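How a Bow Tie Works, and Where to Keep It
Things We Wear, part 9
Text: Solveig Dalen

A bow tie is a short piece of cloth worn at the front of a shirt collar. It has the same job as a long necktie, which is to finish off the collar, but it stays close to the neck and does not hang down the chest.

The parts of a bow tie

The wide parts that stick out to the sides are called loops or wings. The loose ends are called tails. In the middle is the knot. The part that goes round the neck is called the band or the strap.

There are 2 main types. A self-tie bow tie is one long strip, and the wearer ties it each time. A pre-tied bow tie is sewn into its shape at the factory and has a strap that fastens behind the neck. Many school bow ties are pre-tied, as the strap is quick to close.

Why a bow tie needs a place of its own

Cloth bends easily, and it also remembers. If a bow tie is left under a heavy book, the threads are pressed into a new position and a crease forms. A sharp crease can take a long time to drop out. A bow tie hung from a peg has no weight on top of it, so the folds stay soft.

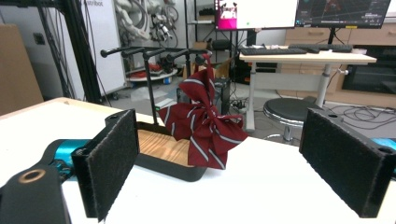 The peg should be smooth. A rough peg can catch a thread and pull it, and a pulled thread leaves a small line across the cloth. The strap goes over the peg, and the bow hangs below it. If the strap is open, it can be laid over the peg like a towel over a rail.

A small stand with pegs along a top bar is useful for this. The bar holds the pegs, the post holds up the bar, and the base stops the whole stand from falling over. Engineers call this being stable. A wide base is more stable than a narrow one. If the base is a tray, it can also hold small things such as buttons, badges and cufflinks.

Choosing a spot for the stand

Put the stand on a flat surface. It should be well back from the edge of the table, where an elbow could knock it. Keep it out of strong sunlight too. Sunlight slowly breaks down dye, and red dyes are often among the first to fade.

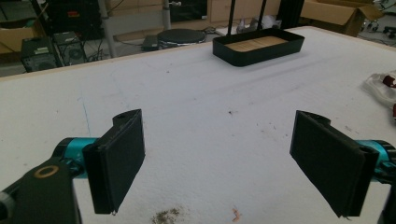 Dust is the other thing to think about. Dust is made of tiny bits of soil, skin, paper and thread, and it settles on anything that is not moved. Wipe the table with a dry cloth before putting clothes on it – a damp cloth can leave marks that pass to the fabric.

Hanging it up

Lay the bow tie flat and look for the strap. Straighten the strap with your fingers. Turn the bow so that the front faces you, then lift it by the strap and place the strap over a peg. Let go slowly. Pull each loop outwards a little until the folds are even. 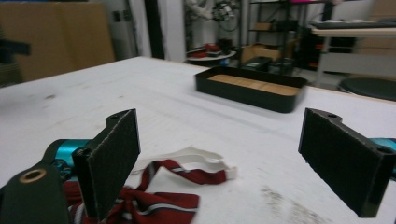 Can a crumpled bow tie be ironed?
It depends on the cloth. An adult should read the care label first, then use a cool iron with a thin cotton cloth laid over the tie. Silk and wool are damaged by too much heat.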